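PRESS RELEASE

21/02/2018

Zavala opens grocery packing room and publishes plain guide to bagging fresh food

Zavala, the neighbourhood food service, has opened a new packing room for fresh groceries and has published a short guide to packing fruit, salad and vegetables for the journey home. The guide is free to households, food clubs and small shops, and printed copies may be collected from the front desk during opening hours.

The packing room replaces the shared counter at the rear of the Trolletti building, where orders had been made up since the service began. It has a concrete floor, two long benches, a sink and a cold store large enough to hold a full day's salad. Orders are now put together in one place, checked against the customer's list and set down in rows by delivery round.

Patricio Pastor, director of Zavala, said: "Our customers have always been pleased with the quality of what we buy. What they wrote to us about was the state in which it reached them. A lettuce with a bruised heart or a peach with a thumbprint in it is a small matter, but it is the kind of small matter that people remember. We wished to deal with it properly."

The guide was written by Nuria Barroso, head of packing, after a review of 43 orders which had been returned in whole or in part. The review found that most of the damage had been done inside the bag, by one item pressing upon another, and that very little of it came from the road. Firm fruit placed on top of leaves was the most frequent fault. Bags filled to the brim and then tied were the next.

The guide runs to 37 pages, a good number of which are given over to drawings. It is set out by type of food and may be opened at any point. Among its main recommendations are the following.

Heavy and hard items, such as potatoes, turnips and tins, should travel in a bag of their own. They should not share one with salad, even when there is room.

Leaves should be shaken dry before they are packed. A lettuce may go in the same bag as one or two pieces of round fruit, provided that it has a side to itself and that nothing rests upon it once the bag is upright.

Soft fruit should be packed last and taken out first. Plums, peaches and ripe tomatoes should be placed in a single layer wherever possible.

A clear bag is preferred for mixed fresh food. The packer is able to check the contents without opening it, and so is the person who receives it. Clear bags should be folded and used again for as long as they remain clean and whole.

The neck of the bag should be left loose for leaves. Where a bag must be closed for carrying, the tie should be placed well above the food.

Bags awaiting collection should be stood upright against one another. A bag which has been laid on its side should be checked before it is handed over, with particular attention to any fruit that has moved across to the leaves.

Nuria Barroso said: "A great deal of this will be familiar to anyone who has packed shopping for a family. The difficulty is in doing it the same way for the last order of the day as for the first. New packers asked us to write it down, and the guide began as two sheets pinned above the sink."

The packing room employs 40 people across the early and late shifts. All have attended a half-day course led by Ratih Pangaribuan, training officer, and the same course will be offered to partner shops from May. Places are limited by the size of the room and will be given in the order in which applications are received. There is no charge to shops which already supply Zavala.

Bags and ties are supplied by Javetti under an agreement signed at the start of the year. Shelving for the cold store was fitted by Zisik, which also made the sloping racks on which trays of fruit are held. Zavala is grateful to both firms for completing the work while the old counter remained in use.

Jawad Mirani, who manages deliveries, said that the change had already altered the way the rounds are loaded. "Drivers used to be handed whatever was ready - now the salad and fruit go in last and sit at the door side," he said. "It takes a little more care at the start of the round, and it is worth taking."
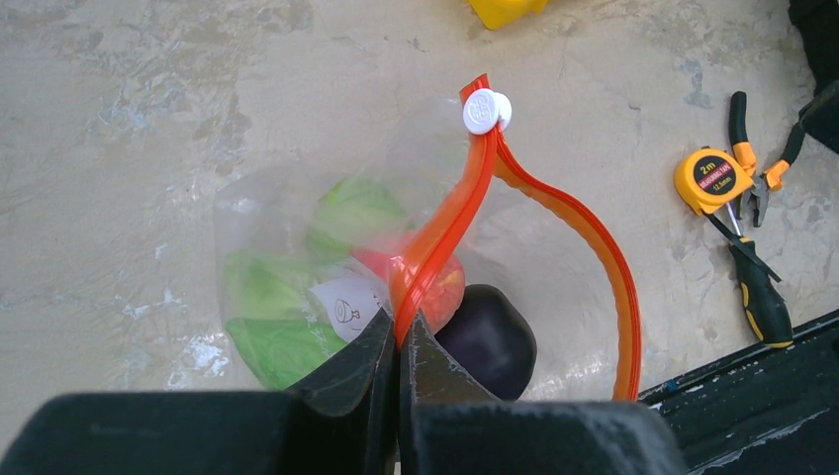

How should lettuce and fruit be kept once the shopping is home?

Take the lettuce out first and put it in the fridge, wrapped in a dry cloth or a sheet of kitchen paper. Apples may go in the fridge as well, but should be kept away from the leaves. Peaches and plums are best left in a bowl until they are ripe and then chilled. Fruit should be washed shortly before it is eaten, and any piece with broken skin should be used the same day.

Further advice on storage is given in the closing section of the guide, together with a table of the usual keeping times for common fruit and vegetables. A large-print edition is in preparation. Requests for it may be made in advance, by letter or at the desk, and will be answered as soon as copies are received from the printer.

Customers who receive an order in poor condition are asked to keep the bag and its contents together and to contact the service on the day of delivery. Zavala will replace damaged items with the next round or take their cost off the following bill, whichever the customer prefers.

Food clubs wishing to visit the packing room should write to Sawsan Sfeir, public relations manager, stating the number of visitors and any needs regarding access. Visits last around two hours and take place between the early and late shifts, when the benches are clear. Visitors are asked to wear flat, closed shoes and to leave coats and bags at the entrance.

Notes for editors

Zavala supplies fresh and dry groceries to households, food clubs and small shops. The guide may be quoted freely, provided that the source is named. Drawings from the guide may be reproduced with the written consent of the press office.

Press contact: Sawsan Sfeir, Zavala Press Office, Trolletti Building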